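Soft packets on a sofa seat, jaw width question
Clavham Workshop Forum > Builds > Grippers and arms

tomasz_bench
Posted in May, 7:12 pm

Carrying on from my build log. The hand-held gripper now runs with the new pin set and the Taditz servo board, and I've moved from wooden blocks to wrapped snacks. Blocks were easy. Wrappers are giving me trouble.

I'm working on a sofa with a gray woven seat, and the cloth is part of the problem. If the tips come down too low they drag it up along with the packet. If I stay higher, they close on the crimped end and the packet swings. I've been trying long, narrow candy packets with one fingertip on each side of the lower half.
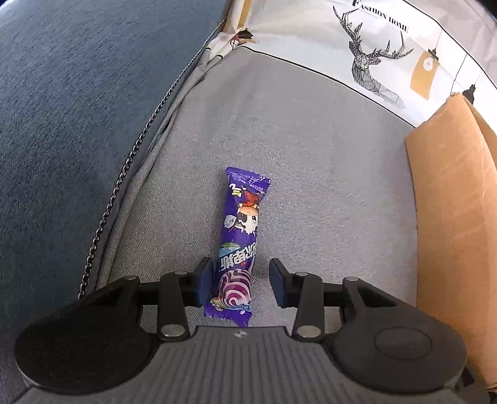 My linkage opens evenly but I have to line up the wrist by hand every time, and I'm usually off to one side. So the first tip to touch pushes the packet before the second one gets there. Current limit on the board is 700 mA. I can go up to 3000 but I don't want to crush anything.

Two questions. Should I open wider and accept a slower close, or put softer pads on? And is anyone else working on cloth?

pinion_pete
7:40 pm

Softer pads. I had the same thing with tea bags. I glued on some Pimetti foam strip and stopped thinking about it. Leave the current alone.

Celeste Vilela
7:58 pm

I don't agree about the foam. It hides the alignment problem and it wears out. Mine was shiny after 3 evenings. If one tip always touches first, fix the approach. Put a light spring in the wrist so the whole head can shift sideways a little when it makes contact.

pinion_pete
8:05 pm

A spring in the wrist means you never know where the tips are. Fine if you're only holding it by hand. Not fine if he wants to log positions later.

tomasz_bench
8:21 pm

I do want to log positions, so I'm leaning toward pads for now. Sorry Celeste. I'll try the spring on the spare head.

I've also started on mixed snacks, with bars, bags and flat packets all out together. The overlapping ones are the worst. I pull on the top one and the one underneath comes partway with it.

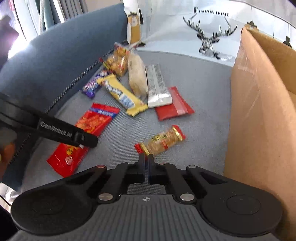 Mixed snacks on the sofa seat, small gold bar nearest the tips.

Bars are the best so far because they're stiff. Big bags I can only get by pinching the end seal.

k_wysocka
9:03 pm

For overlaps, take the top packet by its free end and drag it clear before you lift. Straight up is asking for it. I'd also pin the cloth at the corners, or lay a cutting mat down until the gripper is sorted out. You're tuning two things at once.

Celeste Vilela
9:15 pm

I agree with Kazimiera on the drag, not on the mat. He'll tune everything for a hard surface and start over when he goes back to cloth.

k_wysocka
9:22 pm

Maybe. I started on a mat and it took me one evening to switch.

gearbox_lou
10:10 pm

What step count are you using for fully closed? Mine is 2569 on the same board and it buzzes at the end of travel.

tomasz_bench
10:34 pm

Lou, back it off until it goes quiet, then save that as your closed value. The default on those boards is too far for my linkage as well.

I've ordered the foam from Carrasco. I'll do the pads first and then the spring, and put both in the build log.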